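## Chapter 9: Packaging and Shelf Life

Food begins to change as soon as it is harvested or cooked. Air, light, moisture and heat all speed this up, and a package slows it down by keeping some of them out. 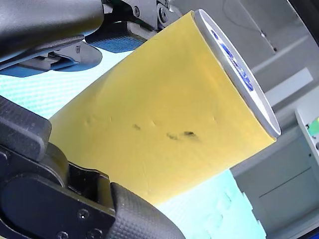

Dry goods such as cocoa and milk powder suffer most from moisture. They cake first - the flavor goes later. Section 3 compares storage times for sealed and opened packs kept in the same cupboard from April onward.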